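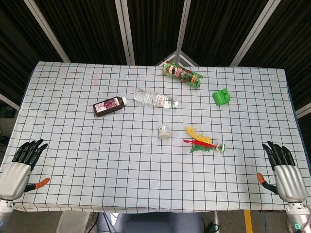

The table, with its blue-lined cloth

Print this page | E-mail this page

I'd been meaning to talk to Edem Ametepe for ages. He's a nurse and runs the hepatitis B testing sessions at the Janmont clinic, and if you've ever tried to ring him you'll know why it took me until June. He finally gave me his lunch break (and half his crisps, thank you Edem).

I started with the thing I get asked most, which is why anybody should bother with a test when they feel perfectly well. He laughed. "Feeling well is exactly how most people walk in. My uncle felt well. He played football on Saturdays until he was 50 and then his liver gave up, and we all stood round the bed asking how long he'd had it."

He grew up with that, and it shows in how he talks to people. When he came to Janmont the sessions ran for 4 hours a month and hardly anyone turned up. Last year they tested 501 people. I said that sounded like a lot and he pulled a face. "I wanted a thousand! But in the first year it was around 400, so fine, I'll take it."

What changed? Mostly the place, he thinks. They stopped asking people to come up to the clinic and started going out to them, first to the hall on Nutsugah Street and then to the Jekby market, where he had a folding table between the phone covers and a woman selling yams. "She sent me more people than any poster did. She'd say, you've got your change, now go and see my nurse."

I wondered about the shame side of it, because I remember my own mum whispering the word as if the neighbours had their ears to the wall. Edem put his sandwich down for this one. "People think it says something about how you've lived. A lot of the people I see got it from their mothers at birth. How is a baby to blame? I had a man of 24 who hadn't told his fiancée because he thought she'd leave. We tested her, she was clear, she had her jabs. They sent me an invitation."

Did he go? "Of course I went. There was goat."

The vaccine comes up again and again when you talk to him. He'd like every adult who missed it as a child to be asked about it whenever they see a doctor for anything at all, even a sore toe. He's cross about the leaflets too, which he says were written for other nurses. The Isura group, a handful of patients who meet in the back room on Thursday nights, are rewriting them now, and he's banned himself from correcting their wording.

I asked what he'd say to someone reading this and still putting it off. "Come and be bored for ten minutes. Bring a friend. I'm quite good company." Then his phone went and he was off down the corridor, still chewing.

Contact us | Copyright Janmont Community Health News | Back to top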